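Small kitchen, big opinions

Otau has put a new play stove on show, and at last there is a cooker that fits a studio apartment. Piroska Illés, who looks after the toy range, wanted it to feel like a kitchen somebody cooks in – brick backsplash, red oven handle and all.

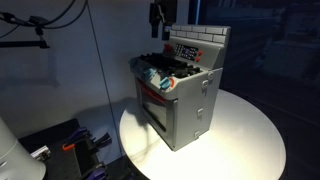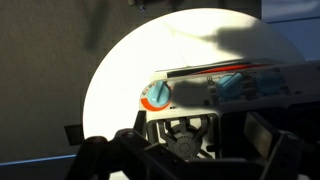 Knobs, and plenty of them

The blue-green knobs will get most of the attention, as they do on any stove within reach of a toddler. Pejman Ebrahimi of the Lumo toy store has ordered 100 for January and expects to be served a great deal of invisible soup. Matching pans are still being discussed.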